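3.2 Upkeep of the Wurlow robot between runs

The two arms were checked after every 25 folding runs. Masanja wiped the gripper fingers with a dry cloth, closed each one on a test strip, and replaced the finger pads if the strip slipped. Joint zero was reset only when an arm missed its rest pose by more than 3 mm.
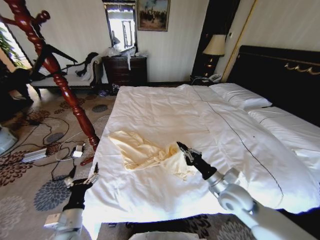 Figure 3. Bedroom setup. The right gripper is at the edge of a crumpled garment on the duvet; the left is held near the side of the bed.

Over 416 runs we changed the right pads more often than the left, as the right arm makes the first grasp. Soft bedding also called for a lower closing force, which Nzioka set by hand at the start of each session and entered in the log.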